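The instruction sheet for the evaluation ran to three pages, and Kirsty Trevaskis had written all of it. Page one covered the room. Page two covered the order of work. Page three was a table with a column for the item, a column for the result and a wide column headed Remarks, which most evaluators left blank.

She filled in Remarks. It was the reason Plalar kept giving her the slow jobs.

This one was for Gatov, a maker of small household goods that wanted to know whether its tabletop bin should go into the autumn catalog. The brief from Gatov was one paragraph long. The bin was meant for desks, vanities and kitchen tables. It had a hinged lid. People who had tried an earlier version said they used it for two weeks and then stopped, and Gatov wanted to know why they stopped.

Kirsty had a method for questions of that kind. She made a list of what a household throws away within arm's reach of a table, collected the items, and put them in the bin one at a time. The list had 82 entries. She had built it over several years by looking in wastebaskets, her own first, and later those of anyone who agreed to it. Tea bags were on the list, with and without string. So were price tags, pencil shavings, the foil from a yogurt, a dead battery (which did not belong in any bin, and was there to see if people would stop), cotton pads, orange peel in one piece, orange peel in several pieces, and a range of small boxes.

The room was the corner room at the end of the hall. Berhe, who had the office next to it, could hear the lid through the wall. He had asked on the first morning whether it would go on all day. She told him it would go on until the list was finished.

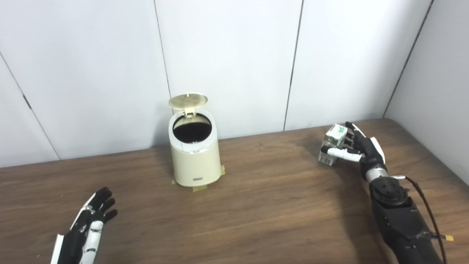 A tabletop bin fails in one of two ways. It is too light for its lid, so that it moves when the lid is worked, or its mouth is too small for what people bring to it. Kirsty tested for the two faults separately. To study the mouth she first had to take the movement out, and so there was yellow masking tape on the tabletop around the base, with strips out to the left, the right and the front. A bin that cannot slide tells you only about its opening. With the lid up and the dark interior showing inside its white rim, the remaining question was one of size and angle. The cream body was slightly tapered, and she noted this under Remarks as a point in its favor for cleaning and a point against it for capacity.

Flat items gave no trouble. Soft items gave none either, if they were dropped and not pushed. Boxes were different. A small box goes into a round opening easily on end and badly on its side, and people do not turn a box on end before they throw it away. They throw it the way they are holding it. If it catches on the rim they press it with a finger, the liner slips down on one side, and from then on the bin has a loose liner. A loose liner does not annoy anyone enough to fix it. It annoys them enough to use the other bin, the big one, across the room.

She wrote this out in full. Then she crossed out the last two sentences, because Gatov had not asked about the big bin, and then she wrote them in again.

At noon Berhe came to the door with a sandwich.

"How far are you?"

"The boxes."

"Is that far?"

"It's the far part."

He looked at the table. "My mother had one like that. For the kitchen. She kept buttons in it."

"Did it have a lid?"

"It had a lid. She took it off."

Kirsty asked when the lid had been taken off, how, and whether the hinge had been damaged. He did not know. He thought his mother had simply wanted to see the buttons. Kirsty entered it under General, with the note that the report was secondhand.

In the afternoon she removed the tape and went through the list again from the top. The adhesive left a faint line on the wood, which she rubbed off with a cloth and recorded. Without the tape the bin moved a short way each time the lid was closed, always in the same direction. After 20 closings it had reached the edge of the sheet of paper she had laid down to measure it. She moved it back and started over. Through the wall, Berhe turned his radio on.

The report she sent to Gatov was dated 16 July 2021. It recommended a heavier base, a wider mouth and a ring to hold the liner. It reported that 80 of the items had gone in at the first attempt and that the other two were boxes. The battery had gone in as well, and she gave that its own line.

Gatov replied with thanks and one question. They wanted to know what the remark about the buttons meant, and whether it was something they should act on.

Kirsty thought about it for most of a morning. She went next door and asked Berhe if his mother still had the bin.

"I think so. Why?"

"I'd like to see where the lid was attached."

He telephoned. His mother had it in front of her while they talked, and he held out the receiver so that Kirsty could hear the buttons being tipped onto a table. It took longer than she expected. In September she was still waiting for the photograph of the hinge, and the file stayed open on her desk with the wide column filled to the bottom.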